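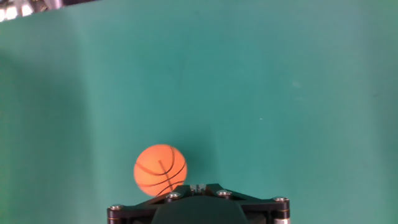 My galley tips, since a few of you asked!

Cooking on a boat is mostly a storage problem, and I've had 4 summers aboard the Felar to get it wrong. Decant everything before you leave the dock – cardboard gets soggy and bugs love the glue. I put rice and pasta in square tubs (round ones waste so much locker space) and write the cooking time on the lid.

Damp kitchen towels between the plates will go musty, so use dry ones and swap them every Saturday. For the sink, half a cup of white vinegar down the drain overnight, then rinse with fresh water in the morning.

Oh, and fill the kettle only halfway if there's any swell. I learned that one on the way out of Fajardo, with about 300 ml of hot tea in my lap.

Xiomara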